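School play sign-up night – parents staying or dropping off?
Brerow Community Forum > Schools and Activities

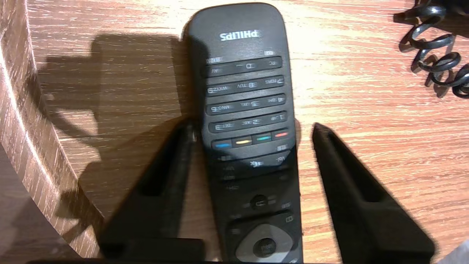
Kanchan Nishad

10/6/25

The Grurnton fall play has its family workshop coming up and the flyer doesn't say if parents are supposed to stay. My daughter is in fourth grade and wants to do the mask making and the stage makeup. It's $20 per child. Does that cover one activity or all of them? I emailed the office and got the auto reply.

vtyagi
It covers all of them. We did it last year. Parents stayed for the first part and then most left and came back for the performance at the end.

mapleside_dad
Last year was different. This year it's capped at 43 kids and they want an adult for anyone under 10. It's on the second page of the form.

Kanchan Nishad
My form only has one page.

mapleside_dad
Then you have the September version. The new one is at the front desk.

rosa_k
I don't think $20 is fair if you have three kids. The library does a drama afternoon for free.

vtyagi
The library one is an hour and they read from scripts. My son came home from Grurnton knowing how to hang a light. I'd pay it again.

rosa_k
Good for him, but that's $60 for us before anyone eats.

hollis411
There's a sibling rate. Second child is $6 off, same for the third. You have to ask for it, it isn't printed anywhere.

rosa_k
Why wouldn't they print it?

hollis411
No idea. I asked for that last spring too.

mapleside_dad
Also check the room. The form says the gym but the drama teacher told my wife it moved to the Chaturvedi building, side entrance.

vtyagi
Side entrance is right. Parking there is bad after five. Use the Vavum lot and walk over.

Kanchan Nishad
Thanks. I picked up the new form and it does say under 10, so I'm staying. Do the kids need old clothes for the makeup part?

hollis411
Old shirt, button front if you have one – pulling a T-shirt over a painted face is a mess.

Vivek T. (vtyagi)
And send a snack. The break is short and the line is long.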